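Covering a Work Table With Paper and Tape, and Lining the Bin at the End of the Belt

Posted October 11, 2018

I have read plenty of advice on protecting a bench top, and most of it ends with a link to a mat. I bought one of those mats, from Tiedemann. It curled at the corners by April and I went back to brown paper on a roll. Paper isn't clever. It tears and it stains, but you can change it in a few minutes.

What you need: a roll of kraft paper, blue painter's tape, a plastic bin, something flat and white for the bottom of the bin, a straightedge and a sharp knife.

Step 1. Clear and wipe the table
Everything loose comes off. People will tell you that you can work around the small stuff. You can, and you'll feel every crumb of it through the paper for the next month. If something is bolted down, leave it and cut the paper to fit.

Step 2. Lay the paper
Roll it out the long way and overlap the sheets a little. Let it lie overnight with a few books on it if it wants to curl back. I've seen spray adhesive recommended for this. Try scraping that off before you recommend it to anyone else.

Step 3. Tape the lines
Tape over the seams first, then add the rest of the strips to make big rectangles. The tape holds the paper down, and it gives you something to set a bin against so it goes back where it was. I don't believe in measuring these to the millimeter. Uneven boxes work fine, and a line that wanders a bit does no harm as long as you don't move it later. Keep the bin close to one end of the belt.
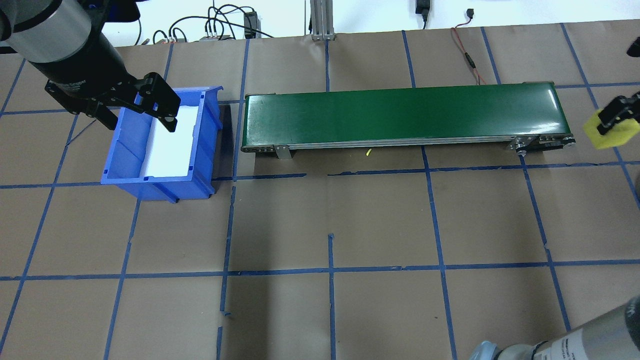
Step 4. Line the bin
A bare plastic bottom is noisy and small parts slide on it. Trace the inside of the bin at the bottom, where the walls have sloped in, and cut to that. If you trace the rim your liner will be too big, as mine was twice. A narrow strip of blue left showing doesn't matter. Foam padding is good for light things like foam cubes, though I have doubts about it for anything greasy.

A white liner makes a yellow block easy to find in a blue bin. I can't say the same for white parts, so pick your color with some thought.

Step 5. Check it before you trust it
Drop a piece in from belt height and see where it stops. Then pick it up and look at whether the liner came with it. If it did, two bits of double-sided tape will fix it. The Riltar cleaner everyone praises left a film on my bin that tape wouldn't stick to — plain dish soap was better.

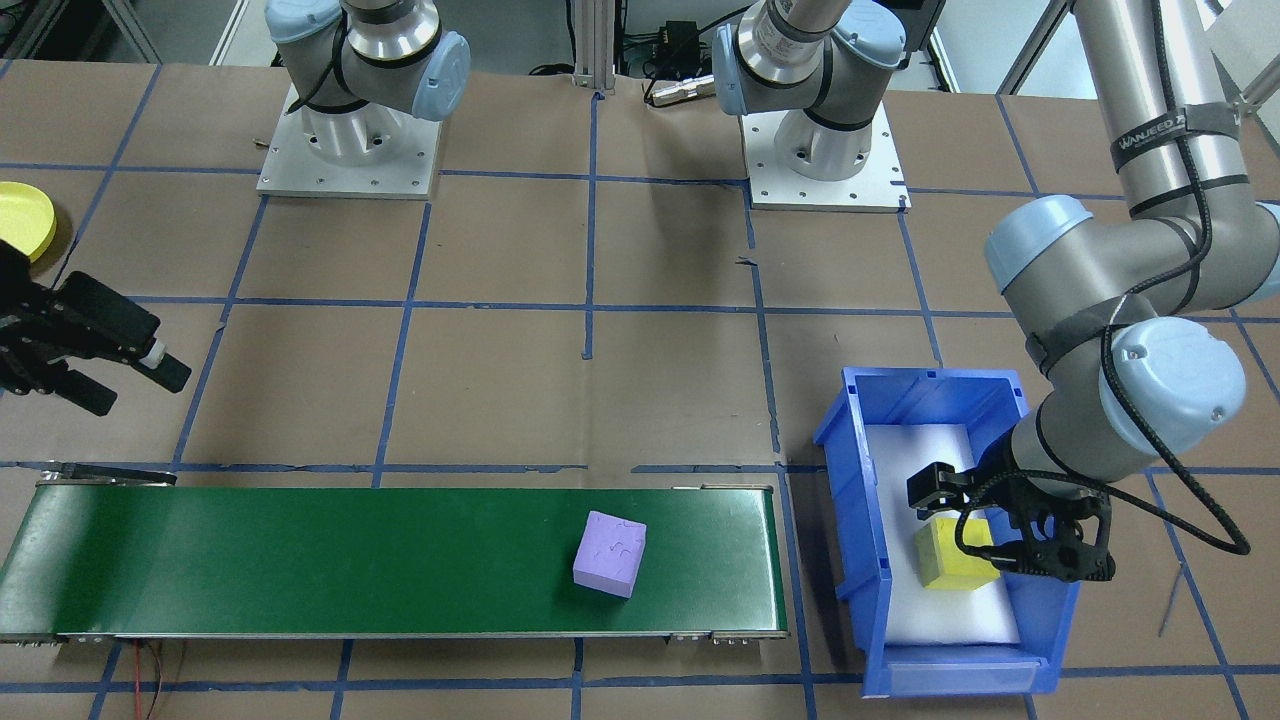 Kerstin Strobel: I'd skip the foam and use felt. Foam picks up grit and you never get it out. Also, doesn't your tape lift when the table gets wiped?

It does, at the ends. I press them down again and replace the worst ones. Felt I haven't tried, and I'd want to see it after a winter before I changed anything.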